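Notebook, March, Trernetti side bench
Start 1415

Marker and whiteboard work today, and I have been looking forward to it all week! The last two pages of this book are nothing but grumbling about ink, so it's a real pleasure to get on to the writing itself.

Small boards only for now. I like them far more than the big one on the wall. You can wipe one in a couple of strokes, turn it round, prop it or lay it flat, and when the surface starts to go grey and tired you swap it for the next in the pile. The pile came over from the Coste room and there are 16 of them, which ought to see us through to summer if people stop borrowing them for shopping lists.

Things I want to keep an eye on:
pressure at the start of a stroke
the lift between letters (tails, mostly)
whether the last letter of a line comes out smaller than the first
ghosting after a wipe

Wrote the whole afternoon's plan out by hand first, on paper, in capitals. Capitals are so much kinder than joined-up writing. An E is four honest straight lines, an S is a nightmare and always will be. If you are picking words for a board, pick ones without an S in them.
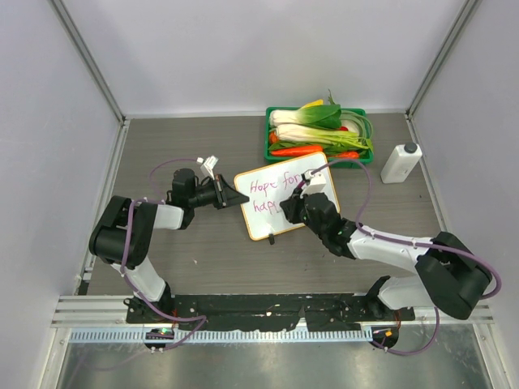
Boards and pens

White-bodied marker on the small board, text on and the tip still down at the end of it. I do love this stage, with the writing there to be looked at and the wiping not yet thought about.

A note on resting the tip, as I keep forgetting it myself. If a marker sits in one place the ink pools and you get a fat full stop that you never asked for. On a fresh board it comes off with a dry cloth. On an old one it leaves a freckle, and we have one from the Brarnia batch that is practically a constellation by now. Still usable, mind, and I've grown quite fond of it.

Caps back on between boards, please, until they click. Store pens lying down, never tip up in the mug (I know the mug is handy). A pen that has been tip up overnight writes pale for the first few words and then comes good, so scribble on scrap before giving up on it.

Wiping: dry cloth first, always. Damp cloth only for ghosts, then dry again, and leave the board a good minute before anyone writes on it. Damp board plus fresh marker gives a horrible beady line that makes perfectly good lettering look dreadful.

To do
More cloths, the soft yellow sort.
Ask Dirkance if they still have the chisel tips. I'd love to see capitals with a proper thick and thin to them.
Try a longer word, then a whole line, then two lines with the spacing kept even.
Move the scrap board nearer the pens.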